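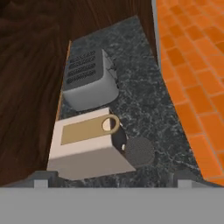
제4장 실내 마감재의 선택과 접합

학습 목표
석재, 목재, 타일의 기본 성질을 설명할 수 있다.
서로 다른 재료가 만나는 부분의 처리 방법을 구분할 수 있다.
마감표를 읽고 시공 순서를 정할 수 있다.

핵심 용어
흡수율, 함수율, 줄눈, 막힌줄눈, 신축줄눈, 재료분리대, 마구리, 바탕면, 마감표

4.1 마감재란 무엇인가

건물의 뼈대가 완성되면 벽과 바닥, 천장에는 콘크리트나 벽돌, 석고보드의 면이 그대로 드러나 있다. 이 면을 바탕면이라 하고, 바탕면을 덮어 사용자가 직접 보고 만지게 되는 재료를 마감재라 한다. 마감재는 바탕면을 습기와 충격으로부터 보호하고 청소를 쉽게 하며 방의 인상을 결정한다.

제3장에서는 바탕면을 만드는 방법을 다루었다. 이 장에서는 그 위에 올라가는 재료 가운데 주방과 식당에서 가장 자주 쓰이는 석재, 목재, 타일을 다룬다. 도장과 벽지는 제5장에서 따로 설명한다.

주방은 마감재를 공부하기에 알맞은 공간이다. 좁은 면적 안에 물을 쓰는 곳과 불을 쓰는 곳이 함께 있고, 조리대와 벽, 수납장의 재료가 서로 다른 경우가 많다. 화강석 조리대 옆에 짙은 갈색 목재가 놓이고 그 반대편에 주황색 타일이 붙는 식의 조합도 드물지 않다. 이때 설계자는 색의 어울림과 함께 각 재료가 얼마나 늘고 줄어드는지, 물을 얼마나 빨아들이는지를 따져야 한다.

4.2 석재

건축에서 쓰는 석재는 만들어진 과정에 따라 화성암, 퇴적암, 변성암으로 나눈다. 화강석은 화성암에 속하며 석영, 장석, 운모가 주성분이다. 단단하고 흡수율이 낮아 바닥, 계단, 조리대에 널리 쓰인다. 대리석은 변성암이고 주성분이 탄산칼슘이므로 산에 약하다. 식초나 레몬즙이 닿으면 광택이 사라지고 자국이 남는다. 주방 조리대에 대리석을 쓰려는 건축주에게는 이 점을 미리 알려야 한다.

화강석의 표면 마감은 물갈기, 버너 마감, 잔다듬 등으로 구분한다. 물갈기는 표면을 연마하여 광택을 낸 것으로, 광물 입자의 색과 무늬가 가장 뚜렷하게 보인다. 버너 마감은 불꽃으로 표면을 튀겨 거칠게 만든 것이며 외부 바닥에 쓴다. 같은 원석이라도 마감 방법에 따라 색의 진하기가 다르게 보이므로 견본은 실제로 시공할 마감 상태로 받아야 한다.

석재의 단점은 무게와 취성이다. 개수대 구멍 주변처럼 폭이 좁아지는 부분은 운반 중에 갈라지기 쉽다. 판재를 옮길 때는 눕히지 않고 세워서 들며, 구멍이 있는 판재에는 보강대를 댄다. 설치한 뒤에는 침투성 발수제를 발라 얼룩을 예방한다. 발수제는 영구적이지 않으므로 사용 환경에 따라 다시 발라 준다.

4.3 목재

목재는 가볍고 가공하기 쉬우며 촉감이 따뜻하다. 그러나 주위의 습도에 따라 수분을 흡수하고 내보내면서 치수가 변한다. 목재에 포함된 수분의 무게를 완전히 건조한 목재의 무게로 나누어 백분율로 나타낸 것을 함수율이라 한다. 실내 마감에 쓰는 목재는 설치할 방의 환경에 맞추어 충분히 건조된 것이어야 한다.

목재의 수축과 팽창은 방향에 따라 다르다. 섬유 방향, 곧 길이 방향의 변화는 매우 작고 나이테의 접선 방향이 가장 크다. 넓은 원목판을 벽에 단단히 고정하면 계절이 바뀔 때 갈라지거나 휘는 이유가 여기에 있다. 이를 막으려면 판을 여러 쪽으로 나누어 붙이거나, 고정 철물에 여유 구멍을 두어 판이 움직일 수 있게 한다.

나뭇결은 켜는 방법에 따라 곧은결과 무늿결로 나뉜다. 곧은결은 줄이 나란하고 변형이 적으며, 무늿결은 곡선이 흐르는 모양이 나타나 장식 효과가 크다. 수납장의 문짝처럼 여러 장이 나란히 놓이는 곳에서는 결의 방향을 도면에 화살표로 표시한다. 표시가 없으면 가공 공장에서는 자재를 아끼는 방향으로 재단하게 되고, 현장에 도착한 뒤에는 바로잡기 어렵다.

4.4 타일

타일은 소지의 성질에 따라 도기질, 석기질, 자기질로 나눈다. 도기질은 흡수율이 높아 실내 벽에만 쓰고, 자기질은 흡수율이 낮아 바닥과 외부에도 쓸 수 있다. 주방 벽에는 물과 기름이 튀므로 유약을 바른 타일이 적당하다.

타일과 타일 사이의 틈을 줄눈이라 한다. 가로와 세로 줄눈이 모두 곧게 이어지면 통줄눈, 세로 줄눈이 한 단마다 어긋나면 막힌줄눈이다. 벽돌 모양의 작은 직사각형 타일에는 막힌줄눈을 많이 쓴다. 줄눈의 색은 벽 전체의 인상을 크게 바꾼다. 타일과 비슷한 색으로 채우면 면이 하나로 이어져 보이고, 대비되는 색으로 채우면 격자가 강조된다. 타일보다 약간 어두운 같은 계열의 색은 때가 덜 드러나면서 모양도 살아 주방에서 무난한 선택이다.

타일을 붙이기 전에는 타일 나누기를 한다. 벽의 길이를 타일 폭과 줄눈 폭의 합으로 나누어 보고, 양 끝에 지나치게 좁은 조각이 남지 않도록 시작점을 조정한다. 콘센트와 창의 위치도 이때 함께 검토한다.

4.5 재료가 만나는 부분

하자가 가장 많이 생기는 곳은 재료의 한가운데보다 가장자리이다. 성질이 다른 두 재료를 틈 없이 맞대면 온도와 습도의 변화로 생기는 움직임이 갈 곳을 잃고, 약한 쪽이 깨지거나 들뜬다. 처리 방법은 크게 세 가지로 나눈다.

첫째, 틈을 두고 탄성 재료로 채우는 방법이다. 조리대와 벽 타일이 만나는 모서리에는 시멘트계 줄눈재를 쓰지 않고 곰팡이 방지 성능이 있는 실리콘 실란트를 쓴다.

둘째, 띠 모양의 부재를 사이에 넣는 방법이다. 이 부재를 재료분리대라 하며 금속이나 목재로 만든다. 석재와 목재의 경계에 밝은 색의 가는 목재 띠를 두면 두 면의 경계가 분명해지고 작은 오차도 눈에 덜 띈다. 물이 자주 닿는 곳에 목재 띠를 쓸 때는 마구리까지 도장하여 수분의 침투를 막는다.

셋째, 한 재료를 다른 재료 위에 겹치는 방법이다. 걸레받이가 대표적인 예로, 바닥재의 끝을 걸레받이 아래에 숨겨 바닥재가 움직일 틈을 확보한다.

4.6 사례: 우른콤 주택의 주방

실내 설계자 글리케리아 라자리디스가 맡은 우른콤(Urncombe) 주택의 주방 개수 공사에서는 조리대에 물갈기 화강석, 수납장에 무늿결 목재, 벽에 유약 타일을 썼다. 공사는 10월에 시작하였다. 타일 발주 수량은 여유분을 포함하여 1,577장이었고, 조리대 상판은 길이 310 cm의 판재를 이음매 없이 설치하였다. 바닥에서 상판까지의 높이는 800 mm로 하였는데, 기존 창의 아래턱에 맞춘 치수이다.

처음 작성한 마감표에는 상판과 벽 타일 사이의 처리가 빠져 있었다. 타일 시공자는 다른 줄눈과 같은 시멘트계 줄눈재로 이 부분을 채웠고, 얼마 뒤 모서리를 따라 가는 균열이 생겼다. 설계자는 줄눈재를 긁어내고 폭 3 mm의 틈을 실란트로 다시 채우게 한 뒤, 마감표에 접합부 항목을 추가하였다. 표 4-1은 수정된 마감표의 일부이다.

표 4-1 주방 마감표(일부)
조리대 상판: 화강석, 물갈기, 침투성 발수제
수납장 문짝: 목재, 무늿결, 결 방향 세로
벽: 유약 타일, 막힌줄눈, 동일 계열 색 줄눈
상판과 벽의 접합부: 실리콘 실란트

생각해 볼 문제

1. 자신이 사는 집의 주방에서 서로 다른 재료가 만나는 곳을 찾아 처리 방법을 4.5절의 분류에 따라 적어 보자.

2. 수납장, 조리대 상판, 벽 타일 가운데 어느 것을 가장 먼저 시공해야 하는가? 순서를 바꾸면 생길 수 있는 문제를 함께 설명해 보자.

3. 우른콤 주택의 균열을 도면 단계에서 막으려면 어떤 상세도가 필요했을지 그려 보자.

다음 절에서는 석재 판재의 고정 방법을 습식과 건식으로 나누어 살펴본다.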